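Javach Room Speaker: Setting Up

Section 2. Finding a good spot

Now comes the fun part! Where you put your Javach changes how it sounds more than any button on it, so take your time and try a few places before you settle.

1. Pick the room you listen in most. A living room or kitchen is great.

2. Keep the speaker at least 8 inches from the wall. Closer than that and the bass gets boomy (some people love it, so let your ears decide).

3. Play one song you know really well, all the way through, in each spot.

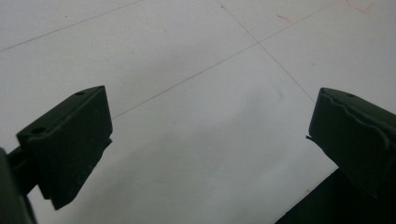
Hard rooms sound lively, and soft rooms sound calm. Carpet, curtains and a big couch soak up the high notes, so cymbals and voices may seem a little dull until you turn the treble up. A bare floor of pale tile sends a lot of that sound straight back at you. If that's your kind of floor, start with the treble at 9 and work down, or lay a thick rug between the speaker and your chair.

Note: Carpeted rooms usually do best with the Room setting on Soft. You can change it at any time.

Section 3. Cleaning metal surfaces

4. Turn the power off and unplug the cord.

5. Wipe any metal parts with a dry, soft cloth, following the direction of the brush marks.

Caution: Never spray cleaner right onto the speaker.
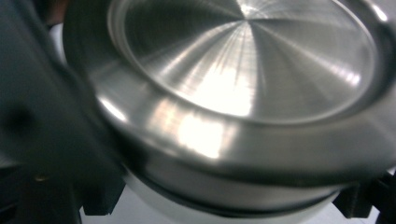

Fig. 2. Brushed steel with marks fanning out from one point.

Section 4. Pairing two speakers

If you have a second Javach, you're in for a treat. Stereo makes old records feel brand new!

6. Plug in both speakers and wait for the steady blue light on each.

7. Hold the Link button on the left speaker until it chimes, then do the same on the right.
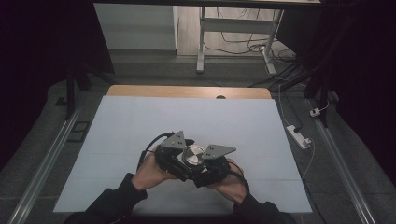

8. Sit where the two speakers and your chair make a triangle with even sides, then turn each one slightly toward you. Small moves matter here, so go an inch at a time.

Note: If the lights blink red, you'll find code 207 in the Trumetti help pages, with the full reset steps.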